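Foros > Hogar > Orden y limpieza > Ropa de segunda mano

Este sitio usa cookies propias y de terceros. Aceptar | Configurar

Vaciar el armario antes de mudarme: ¿vender, donar o trapos?

marga_lino
Me mudo en abril a un piso con un solo armario y tengo ropa de sobra. He empezado por las camisetas y las sábanas. Lo que no sé es qué hacer con las camisetas estampadas de hace unos años. En Guvley piden 4 euros de mínimo por prenda y no sé si compensa el rato. Dejo tres fotos. 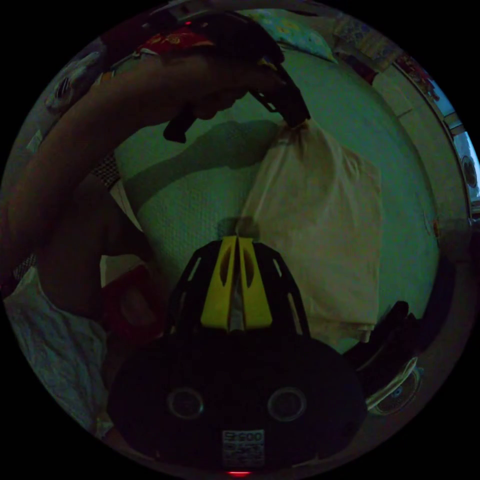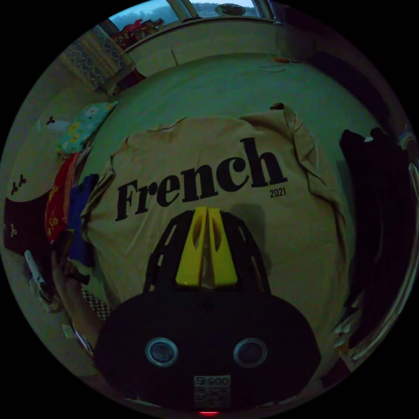 La de la espalda con «French» y 2021 es la que más dudas me da.
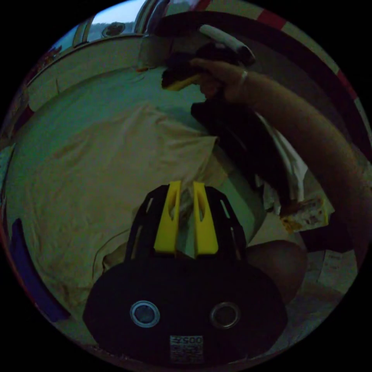
RESPUESTAS

tresperchas
Una camiseta suelta con letras grandes no se vende, o se vende a los dos meses. Yo hago lotes de 5, todas de la misma talla, y pongo la talla en el título. El año pasado saqué 57 euros en total con ropa que iba a tirar. Tampoco es para hacerse rica.

Norte_y_medio
No estoy de acuerdo. En Guvley las camisetas con texto salen bien si se fotografían por delante y por detrás. Lo que no sale es la ropa básica lisa, porque hay miles. Plancha antes de hacer la foto y mide de axila a axila.

tresperchas
Planchar una camiseta para cobrar 4 euros menos la comisión, pues no. Cada uno con su tiempo.

bolsillo_roto
Yo lo llevo todo al contenedor de Skernar, el que está junto al mercado. Solo piden que vaya limpio y en bolsa cerrada con nudo. Las sábanas también las cogen, aunque tengan alguna mancha vieja. Almohadas y edredones no.

marga_lino
¿Las bajeras también? Tengo dos con la goma dada de sí.

bolsillo_roto
La goma dada de sí no la quieren. Córtala y úsala de funda para guardar el colchón en la mudanza, o para tapar muebles si vas a pintar.

Jacinta_77b
Las sábanas de algodón viejas no las donéis, son los mejores trapos que hay. Las corto en cuadrados y con una tengo para un año de cristales. Las de poliéster no absorben nada, esas sí fuera.

Norte_y_medio
Ojo con Skernar, que el contenedor de mi barrio lleva semanas lleno y la gente deja las bolsas en la acera. Si llueve se estropea todo. En la tienda de Rao recogen en mostrador y te dan un vale.

tresperchas
El vale de Rao solo vale para compras de más de 300 euros. Leed la letra pequeña.

Norte_y_medio
Eso era antes, ahora no hay mínimo. Lo usé el 29 de diciembre.

tresperchas
A mí en la tienda del centro me dijeron lo contrario. Será según el local.

marga_lino
Gracias a todos. De momento hago un lote con las estampadas y lo dejo puesto hasta la mudanza. Lo que quede va a Skernar. Una sábana me la quedo para trapos. ¿Alguien ha usado las cajas armario de Jaler? Me las prestan, pero no sé si aguantan los abrigos.

Jacinta_77b
Aguantan si no llenas la barra entera. Precinta la base doble.

14 comentarios · Compartido 5 veces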